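Chopsticks and Table Linen: Your Questions

Can I put wooden chopsticks in the dishwasher?
We'd rather you didn't, I'm afraid. A quick wash by hand in warm soapy water keeps them nice for far longer, and it really is only a minute's work after supper — even when the whole family has been round.

How should I dry them?
Pat them with a tea towel, then stand them up somewhere airy. Please don't shut them in a drawer while they are still damp, as they do go musty.

Do I need a special holder?
Not at all! Anything with holes in the sides will do nicely, and a light plastic one is easy to rinse out. Benedicta Quaye, who answers most of your letters here at Kestholm, keeps hers in the middle of the table so that everybody can help themselves.
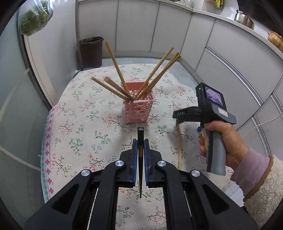

Light wooden chopsticks in a pink basket-style holder, on a floral cloth.

Can I mix dark and light pairs?
Of course you can, and plenty of our customers do. Just match them up again before you lay the table.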